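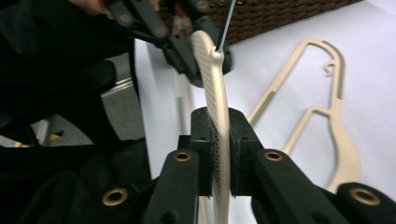

Plistudix to extend textile collection scheme to Brevine

Households in Brevine will be able to hand in unwanted clothing, bed linen and curtains at the kerbside from November, following an agreement between the district council and the reuse company Plistudix. The service will cover 2,005 addresses in the first phase and will be free of charge to residents.

The scheme has operated in neighbouring Preditport since the spring of last year. Figures presented to the council show that 383 households there used it at least once during the first six months, and that most of them went on to book a second collection. Officers recommended the extension after reviewing complaints about overfilled textile banks at the two council car parks, where bags left on the ground had often been spoiled by rain before they could be emptied.

Collections will take place once a month between 7 am and 2 pm. Residents must book a place in advance, either through the council website or by telephone, and will receive a pair of printed bags by post. Each bag may weigh up to 15 kilograms. Items should be clean and dry, and shoes should be tied together in pairs. Duvets, pillows and carpet offcuts will not be accepted and should continue to be taken to the household waste site.

Clothes hangers may be included, provided that they are placed in a separate bag. Plastic and wooden hangers in good condition will be passed to charity shops in the district, several of which have reported a shortage. Wire hangers will be sent for metal recycling.

Sorting will be carried out at the former Böttcher warehouse on the eastern edge of Preditport, which Plistudix has leased for five years. The building provides 800 square metres of floor space and was last used for the storage of garden furniture. Planning permission for the change of use was granted in the summer, subject to conditions on lorry movements before 8 am and on the lighting of the rear yard. The company expects to recruit locally for the sorting hall and will advertise the posts through the district employment office.

Garments suitable for resale will be offered first to local charities and then to wholesalers. Worn cotton will be cut into cleaning cloths, and mixed fibres will go for use as insulation – a route that the council describes as preferable to incineration, although more costly per tonne. Residents will also be able to mark a bag for school uniform, which will be kept apart and offered to families through participating schools.

The existing textile banks will remain in place until the first phase has been reviewed. A report on take-up, costs and missed collections will be put before the council's environment panel next spring, when members will decide whether to include the outlying villages.

Contact the news desk | © Brevine District Council. All rights reserved. | Back to top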